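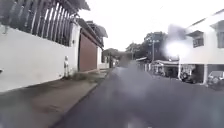
Tandden wants a fence, and now it has to wait

So the Tandden council put off its border fence vote again last night, and I sat through the whole thing (with bad coffee!). The plan would run 12 miles of steel along the Drultivach line and add 35 patrol jobs. Ranchers out by Lernov mostly like it. The folks I talked to in Steyn think it'll just push crossings their way. I kind of see both sides. They'll try again in February.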